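Notes from the Skoltomus drawing boards project
By Huia Halliday
February

Hello to everyone at Wondolard, and thank you for the very kind note with the second payment. You asked for something readable, so I'm writing this the way I'd tell it over coffee – you can have the spreadsheet as well if you want it!

The short version is that the small whiteboards are a hit. We bought 49 of them with the first part of the grant, and 261 children have now had a go at the weather drawing sessions across our after-school clubs. I had guessed 200 on the application and felt bold doing it.

We kept the drawings simple on purpose. Sun, rain, wind, snow and cloud, five in all, one per session. Cloud is everybody's favorite because you can't really get it wrong (the lumpier the better), and it needs one marker and a few seconds. Yanling Gu, who runs the Zimiswood club, starts hers with a cloud every Tuesday and then lets the kids decide what the weather is going to do.
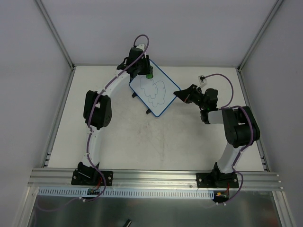
What I didn't plan for was how much we'd end up talking about outlines. A plain outline with nothing colored in leaves plenty of room, and the kids put all sorts inside: names, raindrops, once a very long list of cheeses. We'd budgeted for printed worksheets to go with the boards and have hardly touched them, so I'd like to ask if that money can go to markers and cloths instead. Details are in the spreadsheet, second tab.

The blue borders have been useful too. We ask the younger ones to stay inside the blue, and almost all of them do, which is more than I can say for the paper we used last year. The older group likes to turn the board on its corner and draw on a diamond, and I've stopped trying to straighten them out.
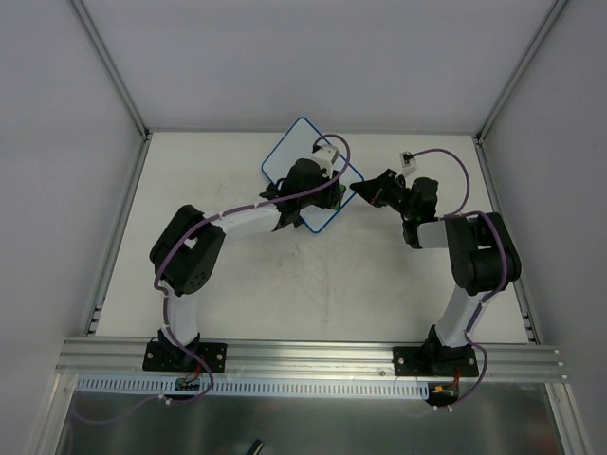
What's left to do

The two clubs on the Xie Street side start after the break. They need boards, a box to keep them in and someone to show the new helpers how we run a session. Yanling has offered to do the first one and I'll do the second.

Markers are my only real worry. Caps go missing, the thin ones dry out, and I've been buying replacements in dribs and drabs, which costs more than it should. One bulk order now would see us through to summer – could you let me know if you need a separate quote for that?

I'll send the attendance sheets once the new clubs have had a few weeks.

Comments

Yanling Gu: The cheese list was my group and it's still on the board. I can't bring myself to wipe it off.

Pat at Wondolard: Lovely to read this, Huia. Fine to move the worksheet money. Please do send a quote for the markers.

Huia Halliday: Thanks Pat, will do!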